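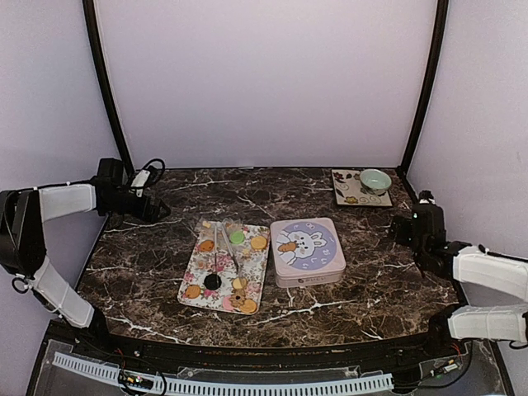

Dark brown top with white veining.

Visit to the Juhász works, September

Six of us went to see the Juhász works at Birnura, where they make marble-effect tabletops and worktops. I have been fitting kitchens for a long time and have put in plenty of these surfaces without ever seeing how the pattern gets onto them. The visit was arranged by Rozália Barta, who buys for our group of small fitters, and we were met at the gate a little after nine by Sándor Kelemen, the production manager.

The site is larger than it looks from the road. There is one long hall for printing and pressing, a second for cutting and edging, and a store at the back with its own loading yard. Parking is poor. If you come by van, use the yard and tell the gatehouse.

We began in the pattern room. Boglárka Fekete has worked there since the firm moved to Birnura and she draws most of the stone patterns herself. She starts from real slabs, which are kept in racks along one wall, and she showed us a piece of brown marble the size of a door that has been used for three different ranges. The slab is scanned, then the veins are redrawn so that the pattern can repeat without an obvious join. She said the veins are the hard part. A strong white vein on a dark ground catches the eye, and if the same fork turns up twice on one worktop the customer will find it within a week. Their current rule is that the pattern must not repeat within the length of a full sheet. The archive holds 542 patterns, of which a good many are no longer sold but can still be printed as a special order. I asked about this because I have a customer with a chipped green top from years ago. The answer was yes, but with a minimum quantity, so that is no use to her.

Printing is done on rolls of paper, one colour after another. It is loud in there and we were given ear defenders, so I missed most of what Sándor said. The printed paper then goes to be soaked in resin and dried, and after that the sheets are stacked and pressed. The press was the thing most of us had come for. It opens, a stack goes in, it closes, and then you wait. Sándor told us to come back after coffee if we wanted to see it open again, and we did.

Coffee was in the canteen, with very good cheese scones. Ronaldo Dagdag, who looks after trade customers, talked us through the ranges and prices while we ate. The browns are selling better than they have for years, he said, mostly for dining tables and bars. White marble effects are still first for kitchens - nothing else comes close. The cheapest top in the new trade list is number 359, a plain grey, and I would have liked a sample of it but they had run out.

The cutting hall was more familiar ground. Imre Gál took us round and was happy to answer questions about blades, which took up most of the half hour. He recommends a finer tooth than I have been using on dark tops, because the chips show pale along the edge, and a strip of tape over the line as well. He also puts a slight bevel on every dark edge before it leaves. For edging they have changed to an adhesive called Govirum and say they get fewer returns with it. I have not tried it and the tins only come in a large size.

A few things I wrote down for those who could not come:

Dark tops show dust and finger marks more than light ones. The matt finish is better for this than the gloss, but it costs more.
Keep sheets flat and face to face. Two of the returns we were shown had been stored on end.
Check the batch label before cutting. Browns vary slightly between batches and they will not take back a cut sheet.
Sample orders go through the Zastix website now. The old paper form has been withdrawn.

The store was the last stop. There were 1002 full sheets in it that morning according to the board by the door, and Sándor said that was low for the time of year. Offcuts are sold from a cage near the exit, cash or card, and three of us came away with something. I bought a brown piece for a hall table.

We were finished by half past twelve. Rozália is asking about a second visit in spring - give her your name if you want to go, and wear proper shoes.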